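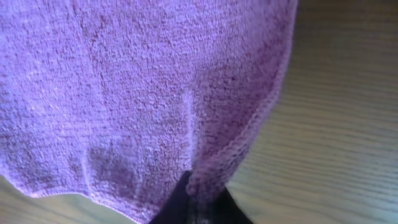 Ticket 900: Purple bath towels, stiff pile and hems out of square after laundering

Status: Open, pending second wash
Opened: 2022-07-17
Reported by: Ailsa Farquharson, Makstead guest house
Assigned to: Vendula Sokol
Item: Ellano terry bath towel, purple, hemmed

Reported problem

Towels feel stiff after washing and do not fold square. Side hem pulls inward toward the corner when the towel is hung. Bottom hem ripples. Reporter also asks whether the lighter and darker areas on the pile are fading or detergent residue.

Log

Entry 1, V. Sokol
Requested wash details. Reporter states: warm cycle, full drum, liquid detergent plus fabric softener, tumble dry on high. Softener has been used on every load since December. Load size was 9 towels. The machine guide allows 8.

Entry 2, V. Sokol
Color query. Terry loops reflect light according to the direction they lie in, so one towel can look lilac on one side of a fold and violet on the other. Test: brush the pile flat with a dry hand, then brush it the opposite way. If the tone changes, it is the lay of the pile. If a patch keeps its tone in both directions, mark it with a safety pin and report back.

Entry 3, A. Farquharson
Brushed two towels. Tone changed on both. Nothing to pin. Stiffness is the same.

Entry 4, Q. Xie
Stiffness is consistent with softener and detergent buildup. Instructions sent:
Wash 3 towels only, warm, no softener, half the usual detergent.
Run an extra rinse.
Shake each towel out hard from the short end before drying.
Tumble on low. Remove while the hem is still slightly damp.

Entry 5, Q. Xie
Hem. The hem is a flat, tight strip and the pile is loose, and the two shrink at different rates under high heat. Some ripple will remain. To reduce it, lay the towel on a table while damp, pull the hem straight by hand from corner to corner, and leave it flat until dry. Do not iron the pile.

Entry 6, A. Farquharson
Will use the wooden table in the back room for the flat step. Table cleared and wiped down.
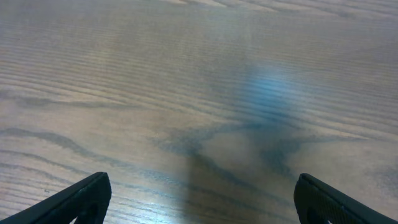 Will a damp towel mark the wood finish?

It can if left overnight. Put a dry cotton sheet under the towel, folded double, and swap it when it feels damp.

Entry 7, V. Sokol
Sheet advice added to the care note. Replacement request on hold until the second wash is reported. Samran Kaewkla to cover this ticket while I am out.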